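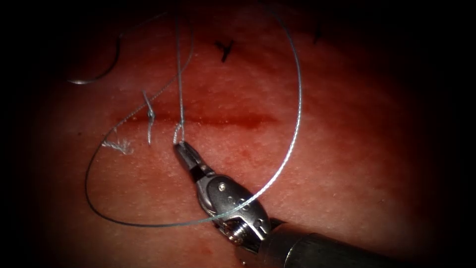
Why do doctors sew up some cuts?

Stitches hold the two sides of a cut close together so the body can do its own repair work in between.

Reading time: 5 minutes

Now, you have probably had plenty of cuts that never needed a single stitch. A scraped knee or a paper cut gets washed, maybe gets a bandage, and a few days later you have to hunt for the spot where it was. Your skin is very good at mending itself! But when a cut is deep, or when it gapes open like a little mouth, the two sides are too far apart to find each other easily, and they need somebody to bring them together and keep them there for a while.

Have you ever seen a grown-up fix a ripped seam on a stuffed bear? It starts in much the same way. The doctor uses a curved needle, bent like a slice of the moon, so it can dip down into one side of the cut and swing back up through the other. Fingers are too big and slippery for such a small needle, so it's held in the jaws of a tool called a needle driver, and those same narrow jaws can take hold of the thread when it's time to pull it through.

The thread has a special name too. It's called a suture (say it SOO-chur), and it comes in lots of thicknesses, some of them finer than a hair. Certain kinds are one smooth strand, and others are braided out of many tiny strands, a bit like a very skinny friendship bracelet. A long piece of it likes to curl and loop all over the place, as anyone who has sewn on a button will know, and part of learning to stitch is learning not to get tangled up in your own thread.

If you mend a bear, you'll likely run one long thread all the way down the seam and tie it off at the end. Doctors do that sometimes. Very often, though, they make one stitch, tie a knot, snip the thread, and then begin again a little farther along. These are called interrupted stitches, and each one stands on its own, so if a knot slips, its neighbors keep holding. 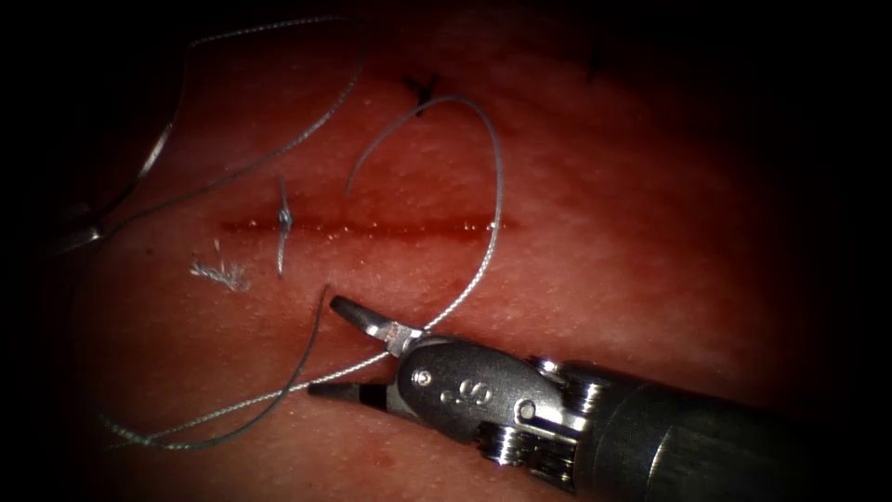
One finished stitch near the left end of a cut, with its small knot and two short tails.

"But does it hurt?" is what most children want to know next, and it's a very fair thing to ask. Doctors usually numb the skin first with medicine, which can sting for a moment. After that you may feel some tugging, and if anything feels sharp you should speak right up.

Some stitches slowly dissolve by themselves. Others are taken out once the skin has closed, with a snip and a little pull, and until then your job is to leave them alone, even when they itch (and they do itch!).

Comments

I had stitches in my chin in March and the knots felt like whiskers.

We read this at breakfast and now the bear is having surgery. Thank you!

Can you do one on casts next please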